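Skip to content

Salcedo Shop Notes

19th September, posted by the owner

I sat down with the numbers for the summer last night. Foot traffic was fine. Sales were not. People come in, pick things up, look at the price and put them back. The average ticket is down to 17 dollars, and it was well above that in February.

We carry kitchen and home goods on Cirine Street, and most of what we sell is something a customer can put off buying. When money gets tight, a new set of mixing bowls is the first thing to go. I understand it. I have put off buying a few things myself.
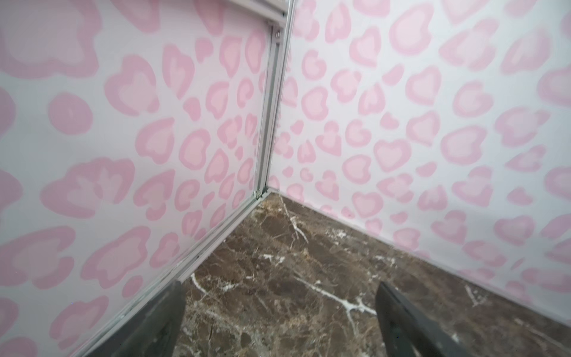
The bigger problem is stock. I ordered for the holidays back in early summer, when Treler was offering free freight on anything over 1060 dollars. I went over to get the freight, and now I have boxes in the back hall that I need to turn into cash before the next invoice comes due. The terms are 30 days. I asked for more time and they said no, which is fair, as they have bills too.

So I am making some changes. I canceled the second Taris order. I am cutting the Sunday-style short hours and staying open later on the evenings that sell. Markdowns will start small and early, because last year I waited until the week before the holiday and had to give things away.

I am also moving the low-priced items up front. More than 200 of the things we stock cost less than a sandwich, and they have been sitting on the back wall where only regulars find them.

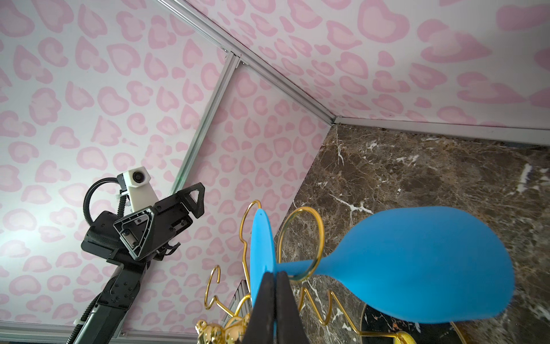 Blue utensils and gold wirework.

I don't plan to let anyone go. Hours may be thinner after the new year, and I have told the staff that. I will post the October figures when I have them.

Subscribe to get new posts by email. You can unsubscribe at any time.

© Salcedo Shop Notes. Back to top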